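From: Jyoti Chaudhary
To: riline-users
Date: July 31, 2024
Subject: Re: [riline-users] tracker loses the fingers on patterned cloth

Ettore Sanna wrote:
> Since updating to the June release I get jumps in the gripper pose
> when the table has a printed cloth on it. Plain tables are fine. The
> log says "finger mask: 2 candidates rejected" and then the pose
> freezes for up to 50 frames. I have tried the Anmont calibration and
> the default one and there is no difference. Is this the mask or the
> pose filter? Raymonde thought it was the filter.

Hi Ettore,

It is the mask. The filter only freezes because it gets nothing from the mask step, so changing the filter settings won't help you.

The June release changed how we find the finger pads. The old code looked for blue anywhere in the lower half of the picture. The new code also wants the region to have an inner edge facing the other pad. That works well until a second gripper comes into view with its own blue pad. Then there are three regions, the pairing step cannot decide between them, and it drops the lot. A busy cloth makes it worse, as the edge finder picks up the outlines of the print as well.

I went through our Bremwood recordings and pulled out clip 107, which has both problems together. There is a cloth with big cartoon faces right behind the pads, and the other gripper points in from the right. The small items to be cleared are at the back of the table, and the bin is on the floor under the near edge.

What to try, in this order:

1. Set pair_side to "own". This makes the pairing step start from the two fingers that come up from the bottom, and ignore pads that enter from the side.

2. Raise edge_min from 4 to something higher if the cloth has strong outlines. Go up one step at a time and look at the mask overlay after each run. On clip 107 the left and right pads should both be filled in, with the gap between them left clear.

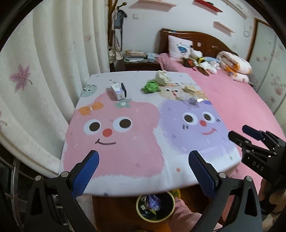 3. If the pose still freezes, turn on hold_last and send me the log from line 1931 onwards. The lines before that are only start-up messages.

Please don't go back to the May build. It has the time stamp bug Concetta reported, and you would have to record everything again.

The fix for the pairing step is on my branch and Ziad is reviewing it.

Jyoti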